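Teaching notebook, bath tasks
September 5, 2025
Entered by D. Liew, with additions from Trinidad Iglesias

Carrying on with the tub work. The goal for this block is a set of two-handed demonstrations: pick small things out of the tub, hand one across if needed, set them on the rim, wipe down. No teleop for these. The person does the task with the hand-held grippers and the arm policy gets trained from the recorded gripper paths. We tried teleop on the same task in June and it was slow, mostly because reaching down over a rim with the leader arms is awkward for whoever is driving.

Settings as left by the last user: Tronon recorder on default profile, clocks synced before each block, grippers zeroed fully closed and then fully open. Checked the zero again after lunch. The left one had drifted a little, so I redid it and started a new folder.
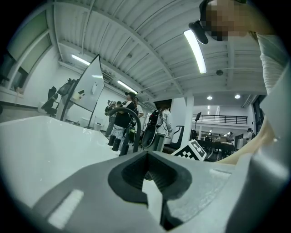

Tracking was the main thing to sort out. The wrist view loses its place when most of what it sees is plain glossy surface, and a white tub is close to the worst case. When the gripper is tipped back so it looks up past the black gooseneck faucet, it gets ceiling ribs, light tubes and windows, and the path should settle again on features like those. Trinidad's suggestion is to begin and end every take with a slow tilt upward, hold for a count of five, then go down to the task. We've adopted that. It adds time to each take but can be trimmed afterward by the Bridum script.

Rules agreed for the demonstrator:
Move at the speed you would want the robot to move.
If you drop something, finish the take anyway and mark it as a drop. Don't restart.
Keep both grippers inside the head view when handing over.
Don't brace a finger pad on the rim. The arms can't copy that safely.
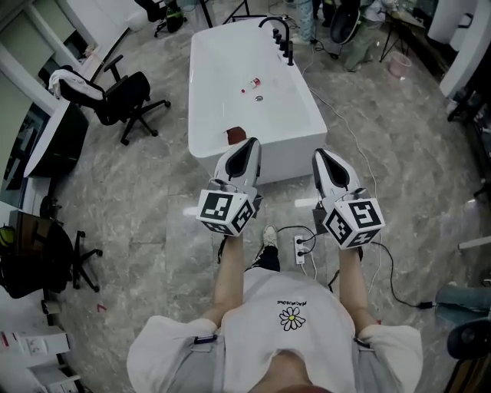
Head view, both grippers at the front of the tub, small objects inside.

Cable on the right gripper needs a better route. Trinidad wants it up the arm and onto the harness with two loose ties. I'd like to see whether that pulls on the wrist at full reach before we commit to it.

Frame total for the Ortuño folder stands at 3,110 after trimming, which is short of what I'd expected. Part of that is the script cutting too hard at the start of a take. It treats the slow tilt as idle and removes some of the reach as well. Changed the idle window to 400 ms and reran 12 takes by hand to compare. Better, still not right on the short ones.

Objects: small round things are harder than the bottle. The fingers close on the bottle from nearly any angle, but the round ones roll toward the drain if touched off centre. I don't want to stop that by putting a mat in, as the real task won't have one.

To do
DL: fix trim script, rerun whole folder, check marker cube detection on the left gripper.
TI: cable ties, write up the tilt routine for the Even page so the other crew does it the same way.
Both: decide whether wiping gets its own folder. I lean yes.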